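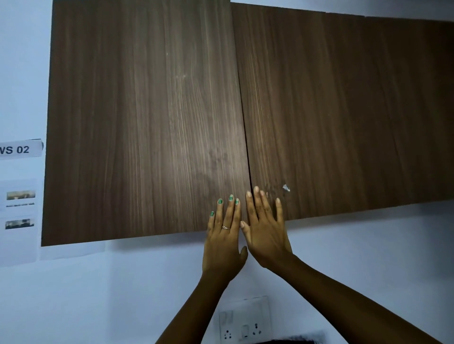

Wall cabinet

A wall cabinet is a storage cupboard fixed to the wall instead of standing on the floor, usually closed by one or two doors. Kitchens are the classic spot, but I've met them in bathrooms, laundry rooms and one very crowded garage (mine!).

Construction
Most are a plain box with a back panel, a shelf or two and hinged doors. A common two-door size is 900 mm wide, and that's what I have at home, from the Pulmont range. Dark brown wood-grain finishes come and go in fashion, and I'm fond of them, though they do show fingerprints, mostly down near the lower corners where people push.

Hanging
Older cabinets were screwed straight through the back. Newer ones often hook onto a rail, so you can nudge the box sideways before you tighten everything up. Find the studs first, please. My neighbor Lino Tedesco used 14 screws on his and hit a stud with 6 of them.

Door alignment
Doors drift. One sags, the bottom edges stop lining up and you get a little step in the middle, or the gap between them starts to lean. Concealed hinges normally have a screw for side to side, one for depth and often a third for height (on some you loosen the mounting plate and slide it). Go a quarter turn at a time, close both doors, look again. It takes me 10 minutes on a good day. If the box itself is hanging crooked, fix that before you touch a hinge.

Care
A barely damp cloth, then a dry one, always along the grain. For bits of old tape I use warm soapy water and a fingernail, and keep scouring pads well away.

See also: Base cabinet, Cabinet hinge, French cleat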